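Memory changes on the Jolico towers: bench notes and pictures
June 18, 2023
By Hường Triệu

The Jolico batch is 34 desktop towers, all the same model, which came to the Brerkunon bench in April after an office move. Each is to get matched memory before it goes out again. The pictures are at the foot of the page. The notes are for anyone doing the same work on the same case.

Working position. The tower is laid on its side with the open side up, so that the motherboard is level and a module can be pressed straight down. Upright, the board flexes away from the hand and it is hard to judge whether both ends have gone home. The slatted table is used because dropped screws go through it and collect in the tray underneath, where they can be found. Small parts are not left on the slats.

Before opening. Shut down, switch off at the wall, take the lead out, then hold the power button in for a few seconds. The standby light on the board must be out before a module is touched. The wrist strap goes to bare metal on the chassis. Painted parts of the outer case do not make a reliable contact.

Cables. The drive leads in this model are longer than they need to be and tend to fall across the board. Move them towards the drive cages before starting. The blue data cable has a stiff bend near the connector and should not be folded back on itself. If it is pulled off its drive by accident, the machine will still start but will report no disk, and a good deal of time can be lost looking for a memory fault that does not exist. Three of the towers came back to the bench for this.

Latches. The blue plastic parts on the cages release the drives. They can stay shut for memory work. Old latches are brittle and spares are hard to get, so leave them alone unless a drive is coming out. Costel Dimitriou keeps a small box of used ones on the shelf above the tester.

Slots. Blow out the slots with the hand bulb before fitting anything. Do not use a brush with metal in it. The notch in the module is off centre and will only meet the key in the slot one way round. If it will not go, turn it end for end and try again without force. Press at both ends, one after the other, until the clips come in. A module that sits slightly high at one end often passes the first start and fails on the second.

Contacts. Hold modules by the edges. Marked contacts are wiped with a lint-free cloth and a little alcohol and left to dry. Pencil rubbers were tried and given up, as the crumbs got into the slots.

Holders. Parts waiting to be fitted stand in a grey plate with raised holders. It replaced the foam blocks, which shed. The slots were drawn a little tight at first and then opened out with a file. Dušan Dumitrescu did the second drawing. A module should lift out with no more than a light pull. If it drags, the slot needs more filing, and the module should be checked along the contact edge before it is used.

Cooler. Where the cooler is off for new paste, do the memory first, while there is room for both hands. Old paste is cleaned from the metal lid of the processor with the same cloth and alcohol. The machine is not powered, even for a moment, until the cooler is back on and its fan lead connected.

Records. The asset number goes in the book with the size and maker's code of each module removed and each module fitted. Removed modules are bagged singly. The Trurkon bags are the right length; the Babić ones are too short to fold over and are now used for screws. The shelf label reader stops at 2,000 entries, so old lines are cleared off when a batch is closed.

Pictures

Picture 1. Tower on its side, interior upward. Power supply at upper left, drive cage with blue latch at upper right.

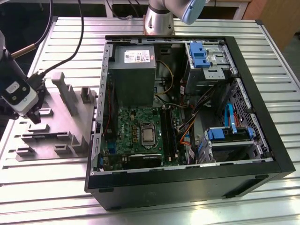
Picture 2. Part of the grey plate and its row of raised holders, with the aluminium rail behind. A thin black blade stands in the second clip from the left.

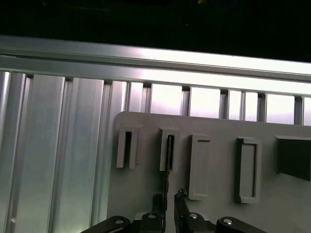
Picture 3. Long blue circuit board in a slot holder, gold-coloured contacts along the edge.

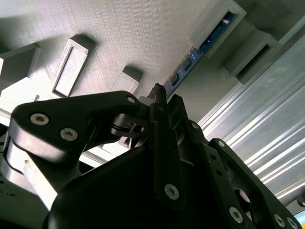 Picture 4. Memory module level above the motherboard. The processor has no cooler on it, and two long memory slots are empty.

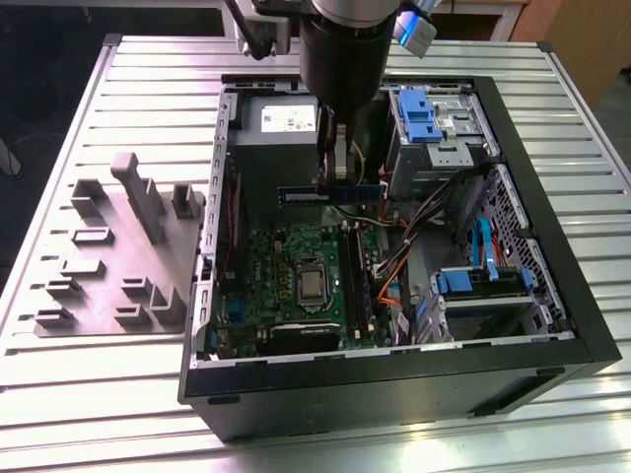

Tharun Arumugam writes that he had the same high-at-one-end fault on a different make of board, and that the cause was grit under the clip at the far end of the slot. He now works each clip open and shut a few times before the slot is blown out, then checks it again with a torch. He asks whether the slots in the second drawing would take the shorter laptop modules as well, or whether those need a plate of their own.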